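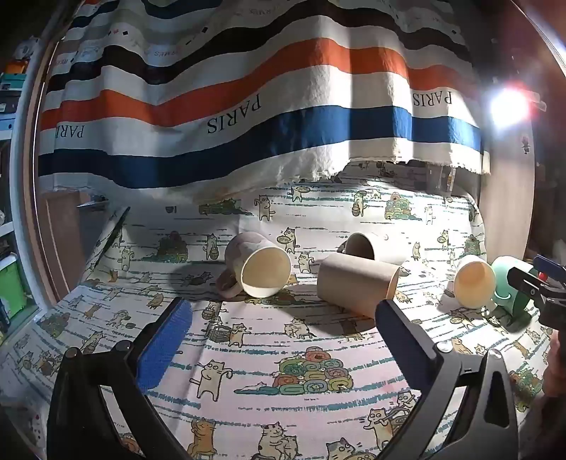 *Cup-righting task, near gripper open. Mugs on their sides, both visible handles at lower left.*

## Flavus hand-held gripper, pair, after three weeks

We bought two Flavus units from Sivthorpe to replace leader-arm teleoperation on our tabletop tasks. The job is simple to state: pick up a cup lying on its side, stand it upright, move to the next one. The policy runs on the two-arm Ugwu cell in Demstead. Between us, Jingyi Kang and I recorded 400 demonstrations, most of them on cups and mugs, the rest on folding.

### Handling

Each unit weighs 645 g on our scale with the camera fitted. That is fine for short episodes and tiring after an hour, mostly in the wrist. The trigger is linear through most of its travel but stiffens near full closure, so first-day recordings tend to show grasps that stop slightly short and then jump. Discard the first session from any new operator.

The jaws open wide enough to take any mug we own across the body. Both pads stay in view of the camera when the jaws are open, and this makes alignment easier to check on playback than it was with our old side-mounted camera. The linkage is exposed and will catch on loose fabric. Keep sleeves rolled and tablecloths clamped.

### Cups as a test object

A mug on its side is harder than it looks. If the mouth faces the operator, the natural move is one finger inside the rim and one outside. If the handle is down on the cloth, that grasp tends to rotate the mug as it lifts, and the second hand has to steady it. Plain cylinders have no such problem but roll when a pad touches them off-center. With leader arms we averaged one clean episode in the time Flavus gave us several, and the motions look less hesitant.

The second unit matters more than I expected. Jingyi uses it as a stop: one gripper blocks the far cup while the other tips the near one. We never managed that reliably by remote control, where the lag made any contact between two tools and one object a gamble.

### Camera and tracking

Exposure is the weak point. With a bright lamp in view, pale objects near it wash out, and a white mug can lose most of its outline. There is a manual exposure setting, but it is buried in the config file and resets when the firmware is updated. Set it before each batch and check one clip.

Position tracking prefers texture. A busy printed cloth and a patterned curtain tracked well. On our bare white bench the estimate drifted, and we threw those episodes away. The import tool flags lost tracking but not slow drift, so plan on reviewing trajectories by eye.

### Transfer to the arm

The matching end effector bolts onto the Ugwu arms with an adapter plate, sold separately. Jaw width is reproduced well. Speed is not: human demonstrations exceed the joint limits of our arms on quick wrist turns, and we now resample everything before training. The manual covers this in one paragraph. It needs a page.

### Verdict

Good for short pick-and-place and two-handed work on light objects. For tasks where the force at the fingers matters, such as inserting a plug, I would still use the leader arms, as Flavus records no force data at all. Buy the adapter plate and a spare set of pads with the first order. Shipping from Sivthorpe was slow in April.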